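Fustcombe Lab Teaches Robots PC Repair, One Guided Hand at a Time

Sunday, May 14, 2023

Anyone who has built a computer at home knows the little moments that make you hold your breath. The drive that has to go in straight. The memory module that needs a firm push on both ends. The processor that you would rather not drop. A small team in Fustcombe has spent the spring teaching those moments to a robot arm, and the way they do it is a lot of fun to follow.

The project is called Erer, and it runs out of the workshop at Ragnarsson, the electronics refurbishing firm on the east side of town. Ragnarsson takes in used office desktops, cleans them up and sends them out again to schools and small businesses. Most of the work is still done by people with screwdrivers. Erer is looking at the part that comes after the cleaning, when drives, memory and processors go back into the case.

What sets the project apart is how little typing is involved. A person shows the robot the job. For the bigger moves, the operator takes hold of the arm and walks it through the air by hand, from the parts fixture over to the open computer and back again. For the close work inside the case the operator steps away and drives the arm by remote control, using a handheld controller and software the team calls Fino. Every move is recorded, along with the forces at the wrist, and the recordings become the lessons that the robot learns from.

"I had expected to spend my days writing code," says Ingvar Skov, who leads the project. "Now I spend them putting hard drives into computers, over and over, and I've never enjoyed a job more. You start to notice what your own hands do. There's a tiny wiggle right before a part seats, and I had no idea I was doing it until I saw it in the recordings."

That wiggle turned out to matter. Early lessons came from an operator who moved in clean, straight lines, and the robot learned to do the same and got stuck a lot. The later ones, with all the small corrections left in, worked far better. Skov now tells new operators to relax and drive the way they would work with their own fingers, hesitations included.

By the end of April the team had recorded 1,596 demonstrations. They cover 8 separate tasks, among them seating a memory module, placing a processor in its socket and sliding a drive caddy into its bay. Each one is short, and each one starts with the parts in slightly different spots, so that the robot doesn't simply memorize a path.
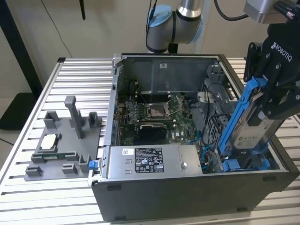
The drive caddy is the one the operators talk about most. It has to come into the case at an angle, clear whatever cables happen to be nearby, and then line up with the bay before it's pushed home. Push too early and it jams. Wait too long and you drift off line – and then you're backing out and starting over. The team keeps those restarts, too. A recording where the operator gets it wrong, backs off and fixes it is worth a great deal, Skov says, because it shows the robot what to do when things don't go to plan.

So how well does it work? For the caddy, the robot working alone now gets it right in 70 percent of tries. Skov is quick to say that this isn't good enough for a shop floor, where a person manages it practically every time. But it's a big jump from the first trials of the year, and it came from better lessons with no change to the hardware at all. Memory is going well. The processor is still the hard one, and for now the team only runs it with an operator standing by.

The people at Ragnarsson have been drawn in as well. Two of the firm's regular bench technicians have learned to drive the arm, and their recordings are some of the best in the set. It makes sense when you think about it, as they've put more computers together than the rest of the team combined! One of them picked up the remote control in a single afternoon and was soon correcting the engineers on how to hold a memory module.

There's a nice side effect for the training room. New technicians can play back a recording from an experienced colleague and watch the force readings rise and fall as a part goes in, which gives them a feel for how hard to press before they've touched a board themselves.

The next round of recording will bring in different makes of case, with bays and latches in places the robot hasn't met before. Skov would also like to try cable plugs, which bend and twist and never sit the same way twice. He expects plenty of failed attempts and sounds delighted about it.

Erer will hold an open afternoon at the Ragnarsson workshop later in the year, and visitors will be able to take the controller and record a demonstration of their own. Sign-up details will be posted at the front desk and on the firm's notice page.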